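Section 4. Setting up a session for choir and electronics

Before you begin

Read Section 3 first if you have not yet installed the Histus playback software. The steps below assume the program opens without an error and that your audio interface appears in the device list.

You need:
The laptop with Histus installed
The Pyo interface and its power supply
Two cables from the interface to the house mixer
One headphone amplifier for the conductor
The score folder and the cue sheet for the piece

Caution: Turn the house speakers all the way down before you connect or disconnect the interface. A pop at full level can damage the speakers and the hearing of anyone standing near them.

4.1 Connecting the interface

1. Place the interface on a flat surface within reach of the laptop operator.
2. Connect the power supply. Wait for the front light to stop blinking.
3. Connect the interface to the laptop. Do not use a hub.
4. Run outputs 1 and 2 to the house mixer. These carry the electronic parts.
5. Run output 3 to the headphone amplifier. This carries the click.
6. Open Histus and choose Pyo from the device list.

Note: If the click comes out of the house speakers, outputs 2 and 3 have been swapped at the mixer end. Check the cables before you change anything in the software.

4.2 Loading a piece

1. Choose File, then Open Piece.
2. Select the folder for the piece, not the single files inside it. Histus reads the cue list, the sound files and the tempo map together.
3. Wait until every cue shows a green mark. Large pieces can take a while on older laptops.
4. Compare the cue names on the screen with the cue sheet. They should match in order and spelling.
5. Press Save Session.

A session can hold up to 60 cues. If a piece has more, split it at a movement break and load the second half during the pause.
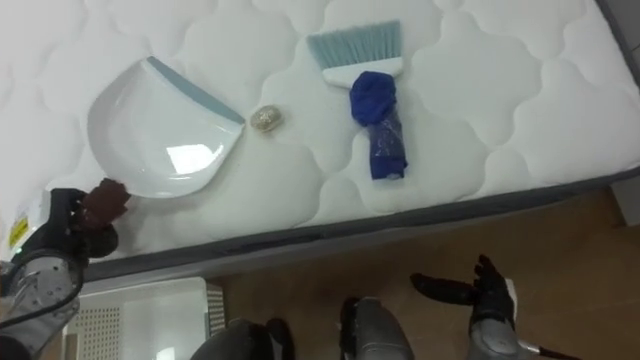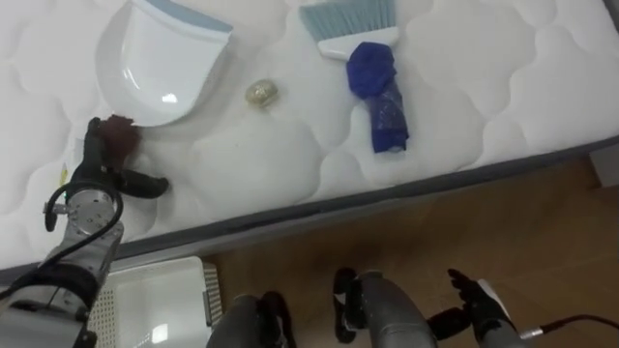
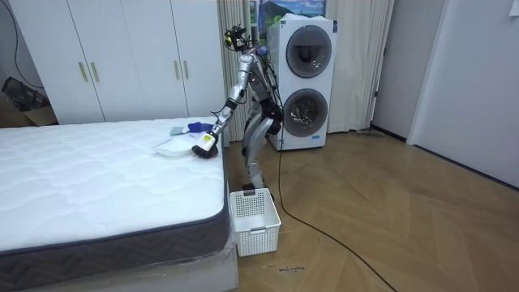 Page last changed: Sun 9 February

4.3 Setting the click

The click goes to the conductor only, unless the score says otherwise. In the Grostow song cycle the percussionist also takes a click in the third song – see the note on page 2 of that score.

1. Put on the conductor's headphones yourself and start cue 1.
2. Turn the headphone amplifier up from zero until the click is clear but comfortable.
3. Stop the cue. Choose Click, then Sound, and pick Wood or Tone. Most conductors prefer Wood when the choir is singing long vowels, as it is easier to pick out.
4. Set the count-in. The standard setting is 4 beats.
5. Hand over the headphones and run the count-in again. Let the conductor ask for changes before the singers come in.

Caution: Never change the click sound while a cue is running. The program mutes the click for a moment as it makes the change and the conductor will lose the beat.

4.4 Balancing with the singers

Do this with the full choir in place. A balance made in an empty hall will be too loud in the low register and too soft at the top.

1. Ask the choir to sing the loudest passage without the electronics.
2. Play the same passage from Histus with the singers silent. Bring up the house level until the two seem even from the middle of the hall.
3. Run both together. Listen for the words. If they are hard to follow, open the Tone panel and lower the band marked 2000 Hz by a small amount.
4. Repeat with the quietest passage.
5. Write the mixer levels on the cue sheet in pencil.

Note: Soloists on microphones should be added last. If there is feedback, move the singer or the speaker before you reach for the tone controls.

4.5 Running cues in rehearsal

Press the space bar to start the next cue. Press Escape to fade out over two seconds. To start from a bar number, type the number and press Enter – the count-in plays first, at the tempo of that bar.

When the conductor stops, press Escape and say the cue number out loud. The choir's assistant conductor will need it to find the place.

4.6 Common problems

Error 305 when opening a piece
A sound file is missing or has been renamed. Copy the whole folder again from the master drive.

Cues start late
Close other programs. If the delay is still there, lower the buffer setting by one step and test again.

No sound from one side
Swap the two cables at the interface. If the silent side changes, replace the cable that is now on the silent side.

For parts, spare cables and replacement score folders, write to Reshma Engelbrecht at Ernent and include the serial number from the underside of the interface.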